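Search this site
Enter keywords
Last updated: December, 4.15pm

PRESS RELEASE — for immediate use

Nollstead winter coat exchange to open second drop-off point at Ivildale

Free coats, no forms, no questions. Donations wanted now, above all large sizes and anything waterproof.

The Nollstead Coat Exchange opens its second drop-off point this month, in the old ticket office at Ivildale station. Doors open 7am to 10am and again 4pm to 7pm, to catch people on their way to and from work. The Nollstead shop stays open as normal.

The exchange takes in used coats, checks them, mends what can be mended and gives them out free to anyone who asks. Last winter it handed over 364 coats between October and the end of March. This winter the target is 1000. A big jump, but demand was up well before the first frost and the rails were bare twice in November.

Ivildale was picked after repeated requests from people at that end of the valley. The bus to Nollstead takes 40 minutes each way and the last one back goes at 5.20pm, so anyone working full time had little chance of getting to the shop while it was open. The ticket office has been shut to passengers for years. It has been repainted, the heating works, and there is step-free access from the car park side. Please don't use the platform entrance, the door sticks and is being seen to.

What is needed

Adult coats in every size, but L and upwards most of all. Men's sizes run out first. Waterproofs, padded jackets, wool overcoats, fleeces with a working zip. School coats in plain dark colours, as several local schools don't allow bright ones. Maternity coats — very few come in and they go the same day.

Broken zips and missing buttons are fine. So are torn linings, if the outer is sound. Please empty the pockets! House keys, a bank card and a set of false teeth were all handed in last year and took some returning.

What can't be taken

Anything mouldy, anything with a strong smell of smoke or petrol, real fur, motorbike leathers, ski boots. Duvets and bedding should go to the recycling centre on the Barroso road, not be left outside the shop over night. Bags left on the pavement get rained on and most of what is in them then has to be thrown out.

Washing and mending

Coats don't need to be washed before they are donated, though it helps. Arnenar Laundry, on the Nollstead industrial estate, is again washing all padded and down coats at no charge. Wool is aired and brushed at the shop.

Mending evenings carry on in the room above the shop, 6pm to 8pm, every fortnight. Zips are the main job. New menders welcome, no experience needed, sewing machines and thread supplied. Bring your own glasses, the light up there isn't great. Anyone with an industrial machine sitting idle is asked to get in touch, as the two in use now struggle with heavy canvas and waxed cotton.
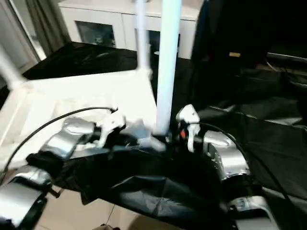

Black fabric, the colour most asked for in adult sizes.

How to get a coat

Walk in, try some on, take one. No referal, no proof of income, no name taken. One coat per person per visit, though parents can take coats for children who aren't with them. If the right size isn't on the rail, leave a first name and a size at the desk and it will be put by for a week when one turns up.

Gloves, hats and scarves are in the baskets by the door and can be taken at any time, coat or no coat.

Swaps are fine too, and always have been. Children's coats in particular go round and round, and plenty of families bring back last year's and leave with the next size up.

Running costs

Rent at the Nollstead shop is covered until spring. Ivildale is rent free for the first winter, with heat and light to pay. Cash donations go on zips, thread, hangers and the electricity bill. Collection tins are on the counter at both sites.

Groups, workplaces and schools wanting to run their own collection can borrow a rail and a sign. Ask at the Nollstead desk — at least a week's notice please, and say whether you can deliver the coats or need them picked up.

ENDS

Notes for editors

The exchange closes for the season at the end of March. Coats left over are stored and brought out again in October.

Press visits to either site are welcome outside opening hours. Please do not photograph people choosing coats.

Press enquiries: Nollstead Coat Exchange, at the shop, mornings best.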